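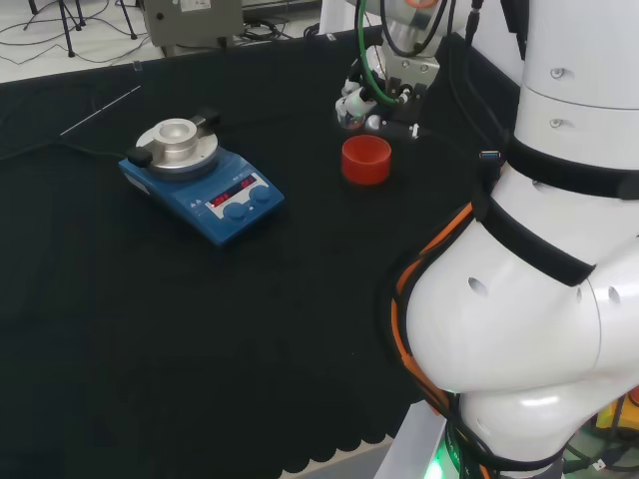 Stirrer hotplate on a black cloth, red bowl behind.

Home Tips Kitchen Laundry Workshop Garden Contact

Melting and warming small amounts: wax, balm, soap, glue

Quick notes, typed up between batches. Mostly beeswax and balm but the same goes for hide glue, furniture polish, a bit of chocolate. Small amounts only. Big pots are a different page.

Beeswax first. Grate it, don't chop. Coarse side of a box grater, wax straight from the fridge. Chunks take forever and the outside gets too hot while the middle is still hard. Keep one grater for wax and write WAX on the handle. You will never get it clean enough for cheese again, don't try.

Double boiler is fine for nearly everything. Small saucepan, inch of water, glass jar standing on a folded rag or a canning ring so it doesn't rattle. Never wax in a pan straight over a gas flame. Lid within reach. If it smokes, heat off, lid on, walk away. No water on it.

Thermometer. Cheap candy one does the job. Check it in boiling water once a year, should say 100 C near sea level. Mine said 95 so now there's a bit of tape on it that says +5. Good enough for balm.

Balm recipe I use for hands and for cutting boards: one part wax, 2 parts oil by weight. Softer in winter, add a spoon more oil. Pallavi Shakya uses walnut oil on her boards, I stick with mineral oil, no nut worries when people come over for dinner.

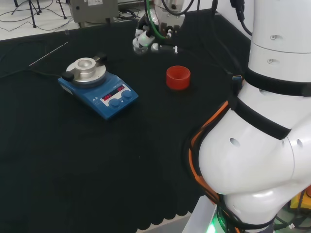
Pouring. Warm your tins first, on a tray in a very low oven for a few minutes. Cold tins give you that sunken crack in the middle. Pour slow, stop short of the top, then leave them ALONE. No moving, no fridge. Top up the dips once it's set with whatever is left in the jar.

Spills. Let wax go hard, scrape with an old plastic card, then brown paper and a warm iron for what's left. On stone counters skip the iron, use a hairdryer and paper towels. Test a corner frist. Never rinse wax down the sink, wipe the jar out with newspaper while it's warm and put the paper in the trash.

Hide glue: soak the granules overnight in cold water, then warm gently, never boil. Boiled glue smells terrible and holds nothing. Make what you need for the day. Leftovers keep in the fridge about 2 weeks, label it so nobody eats it. Halldóra Grímsdóttir freezes hers in ice cube trays and swears by it, one cube is enough for a chair rung.
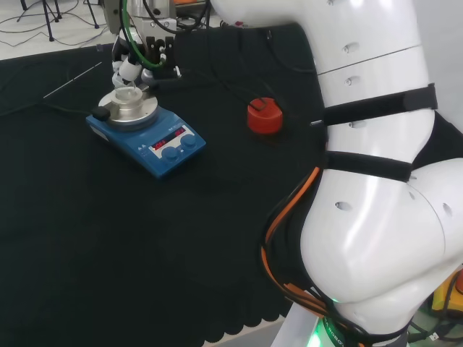
Glass is the thing people get wrong. Ordinary jam jars crack if you go from cold to hot quick, so start them in cool water and bring it all up together. Check for chips round the rim and bin any you find. Clear glass beats a tin can, you can see right away if there's still a lump at the bottom, same as the little clear vessel on the plate there where the metal shows right through. Wide ones are easier to wipe out too.

Labels. Pencil on masking tape survives oil, pen doesnt. Write what's in it and the month. I found a tin marked only "June" last week, could be polish, could be balm, smells like both. It's going on the shovel handles.

Storing wax: paper bag, cool shelf, away from onions. White bloom on the outside is normal, rub it off with a cloth or just melt it as is.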